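Bench Rules for Small Robot Arms: A Conversation With the Safety Office at Stakard

Stakard revised its bench rules for tabletop arms in August. The safety office agreed to discuss them on condition that its staff not be named.

"The old document ran to 30 pages, and operators did not read it," the office's lead reviewer said. "The new one has four rules, and each fits on a card."

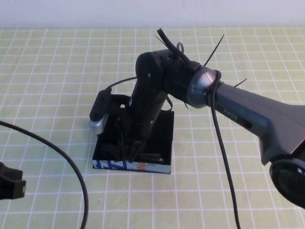 The first rule concerns cables. Every line must be secured at the joint, with enough slack for the full range of motion. "We check this by hand, with power off," the reviewer said. The second limits speed to 100 millimeters per second whenever a person is within reach.

Staff at Posside, which adopted the same text, asked for an exception for short tests. It was refused. "A short test is still a test," the reviewer said.

The remaining rules cover the written log and the gripper check before any new object is handled.

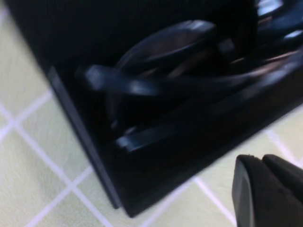 A closed gripper beside a black plastic container.

The office expects to review the rules again after one year of use.

Comments

sulemana: Does the speed limit apply in teach mode?

cirkora_199: We use the same limit. Operators complained for a month, then stopped.

benchtop: Please post the card.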